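4.3 Clearing the seat before fitting the cover

The Trasine stretch cover goes over the seat of your sofa and stays there, provided the sofa has been emptied first. Sofas rarely have.

1. Take off the cushions and stack them somewhere you won't trip over them.

2. Pick up anything lying flat on the seat. Booklets, passports and the like go in a drawer, and you should remember which drawer.

3. Run a hand along the back seam. Keep whatever coins you find.

4. Vacuum the seat on the low setting for 2 minutes.

Note: on a boldly patterned fabric, small items hide in plain sight. Look twice – then look again from the other end.

Caution: do not fit the cover over papers. Getting it off again means undoing all 18 clips, and the travel desk will not wait.

Put the cushions back only when section 4.4 is finished.
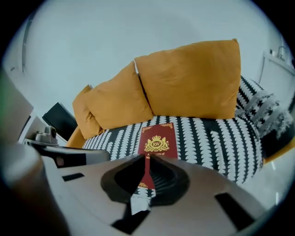

Fig. 7. Seat not yet cleared (steps 1 and 2).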